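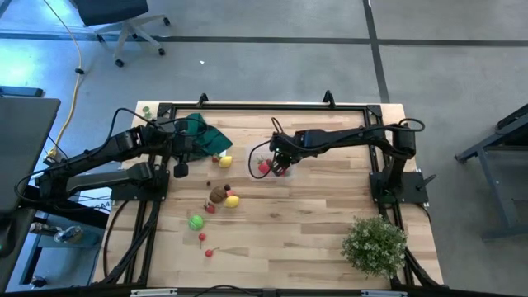
家事はいつ機械がやってくれるのか
作業台ギャラリー 2022年7月24日更新

「もうすぐです」と言われてから、ずいぶん皿を洗った。

サルトステッド(Sultstead)に通って、家事や店の仕事をやらせようとしている機械を見せてもらっている。感想を先に書いておくと、期待していたより賢く、期待していたより遅い。うちの人間にも同じことが言えるので、あまり強くは責められない。

このページは、その見学の写真置き場である。技術の解説を期待して来た方には申し訳ないが、書いている本人は家事をする側の人間で、関心はほぼ一点、「で、今夜の台所はどうなるのか」に尽きる。専門用語は覚えたそばから忘れた。

写真のメモ

いちごとコップ。黒いアームが二本、木の台に向かっている。右の手先は、いちごの入った透明なコップのすぐ上。この距離が長い。人間なら「いちごをコップへ」で終わる用事が、ここではどこをつかむか、どの向きで行くか、どれくらいの力で挟むか、という会議になる。

台の上の食べ物はおもちゃで、レモンもさくらんぼも腐らない。うらやましい条件だと思う。うちの冷蔵庫の野菜室は、毎週少しずつ難易度が上がる。

くしゃくしゃの布。左の手先の近くに、深緑の布が丸まっている。家事ロボットの話をするとき、みんな皿や掃除機のことばかり言うが、私の見るところ本命は布である。布には決まった形がない。床に落ちた靴下と、裏返った靴下と、片方だけの靴下は、機械にとってはおそらく別の生き物だろう。

テニスボール。果物に混じって緑のボールがひとつ。食べ物とそうでないものを分けるのは、簡単そうに聞こえて、幼児のいる家では大人も日々失敗している。テーブルの上からボールを下ろし、代わりにリモコンを冷蔵庫にしまった経験のある人は、どうか笑わないでほしい。

片づけという、あいまいな注文

見学に通うようになって一番考えが変わったのは、「片づけて」という言葉についてだ。

Minis という小さな片づけの試みの話を聞いた。卓上の小物を決まった場所に戻すだけ、という控えめな目標である。控えめなはずなのに、決めることがやたらと多い。しまう場所はどこか。すでにしまってあるものは動かしていいのか。飾ってあるものは出しっぱなしに入るのか。写真の台でも、右下の角に白い小花の鉢植えがあって、葉が台の縁からこぼれている。あれは片づける対象か、それとも景色か。私なら景色と答えるが、急いでいる日の私は、たぶん床に下ろす。

わが家では「片づけて」が通じたことがない。頼まれた側は、物を山にして隅に寄せる。本人の中では完了している。機械のほうは、少なくとも黙って寄せたりはせず、細かく指示してくれと言ってくる。指示するくらいなら自分でやる、という昔からの結論に、最新の設備を使ってたどり着いたわけだ。

靴下の件

Bovov の人たちに、靴下をたたむところを見せてもらった。一足に44秒。手元の時計で計ったので間違いない。

遅い、と書くのは簡単だが、考えてみると私は靴下をたたまない。引き出しに放り込み、朝になって相方を探す。探す時間を足していくと、44秒はなかなか立派な数字に見えてくる。しかも機械は、たたみながらテレビのほうを向いたりしない。

もっとも、靴下はきちんと並べて渡す必要があった。並べたのは人間である。洗濯かごから引っぱり出し、しわを伸ばし、左右をそろえて置く。その作業が終わった時点で、私なら洗濯物はもう片づいたと見なす。

帰りがけに「タオルはどうですか」と聞いたら、うれしそうな顔をされた。四角いものは歓迎されるらしい。「では、ボックスシーツは」と続けたところ、全員が少し静かになった。あの沈黙には親しみを感じた。ボックスシーツをたためる機械ができたら、まず私に教えてもらいたい。人間でできる人がいたら、その人にも教えてもらいたい。

店の棚

家の次は店の話。Wallin という雑貨店が、夜のうちに棚の品物をそろえる仕事を機械に任せられないかと考えている。扱っている品は2,100点。箱もあれば袋もあり、つるすものもある。

店の人の希望は単純で、手前に引き出して、正面を向けてほしい、それだけだった。閉店後なら客もいないし、時間もある。遅くてもかまわない、朝までに終わればいい。家の中より見込みがあるかもしれないと私が思ったのは、この「遅くてもかまわない」のところだ。うちの台所で、遅くてもかまわない仕事など見たことがない。鍋は待ってくれないし、家族はもっと待ってくれない。

ただ、箱はいいとして、袋が曲者である。詰め替え用の洗剤は、立てたつもりでも後ろに倒れる。あれは人がやっても倒れる。棚の奥でそっと寝ている詰め替え袋を見るたび、機械に同情するべきか、袋の設計者に手紙を書くべきか迷う。

値段の話になって、店の人が電卓を出した。私は見ないふりをした。数字は聞いていないので、ここにも書けない。

今のところの採点

頼めそうなもの。形の決まった硬いものを、決まった場所から、決まった場所へ。卵は怖いのでまだ遠慮したい。

頼めるかもしれないもの。四角い布。空の弁当箱。同じ形のコップが続くときのコップ。

当分自分でやるもの。排水口。あれを最初に引き受けてくれる機械が出たら、靴下はたためなくてもいい。かごの中でからまった延長コードも、できればお願いしたい。玄関で脱ぎっぱなしの靴については、機械より先に教育すべき相手がいる。

5月に初めて見学したときは、機械が物をひとつ持ち上げるたびに拍手しそうになった。今は「うん、そこまではいい、次」と思っている。家族の家事を見る目とだんだん同じになってきて、あまりよい傾向ではない。先日は帰宅した家族が皿を一枚下げたのに、つい黙って続きを待ってしまった。

よくいただく質問に、「結局、家事ロボットは買うべきですか」というのがある。私が見ているのは作業台の上のことで、店に並んだ商品ではないから、答えようがない。代わりに、3,000円で買った水切りかごの話ならいくらでもできる。置いておくだけで皿が乾く。電源もいらず、学習もしない。うちでいちばん働いている機械に数えたいのだが、家族には機械ではないと言われている。

次の更新では、食器を食洗機に入れるところを載せるつもりでいる。入れ方をめぐってわが家では長年の対立があり、機械がどちらの流儀につくのか気になって仕方がない。深い椀を上段に入れたら、私の勝ちである。

写真の転載はご遠慮ください。リンクはご自由に。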